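March 9, 2022

Open day at Wallholm, notes while they're fresh. Zuzanna and I took the early train and were in the door before the coffee was out. Very glad we went!

The big hall had the usual palletizing cell from Omness, fast and loud, and we gave it ten minutes. What we came for was the kitchen corner, where Krystyna Głowacki's group was showing hand-held grippers. Same jaws and fingertips as on the arms, but a person carries one in each hand and does the job with them, and the camera on the tool records it. They have 1,067 takes from the kitchen so far and want 2,000 by May.

Task of the day was cloth and bowl. I had expected a clean white bench with one object on it. Instead they work on an ordinary dark counter under a window, with the kitchen things left along the back — chillies, paper towel, spoons, all of it. Krystyna's view is that if the data is tidy the policy will only ever work in a tidy kitchen. I'm coming around to that.
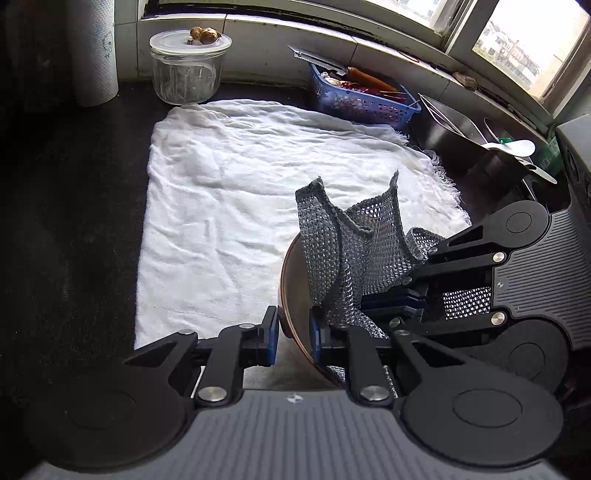 Mesh is a great choice of material and I want to steal it. It's stiff enough to hold a fold by itself, so you get peaks and corners standing up that a dishcloth would never give you, and you can see light through the holes, which must be miserable for depth. Zuzanna asked about exactly that and got a long, happy answer from Bogumił Szewczyk involving a lot of waving. Short version: they don't use depth at all on this one, color only.

Visitors were allowed to try. I had 2 goes. It's much harder than it looks! You lose all feeling in your fingertips and have to judge the grip by eye, and my left hand kept wanting to help by turning the wrist. On the second go I slowed right down, kept one jaw still and moved only the other, and it went far better. Zuzanna got it first time, of course.

Things to follow up:
Fingertip pads. Ours are harder and I think that's half our slipping problem. Bogumił will send the part number.
The quartered marks on the gripper bodies. Ask how they hold up to wiping down.
Clomik export. They trim each take by hand before it goes in, we don't. Check with Hanna whether we should.
How few takes can you get away with? Krystyna said the towel task started behaving at 800. We stopped well short of that in the fall and gave up, maybe too early.

Zuzanna has the sign-up sheet for the next one. I'd like Zofia to come along, she'd have the pads apart in five minutes. Bench two is free tomorrow after lunch, so I'm going to cut some mesh and try it with our old jaws before the new pads arrive.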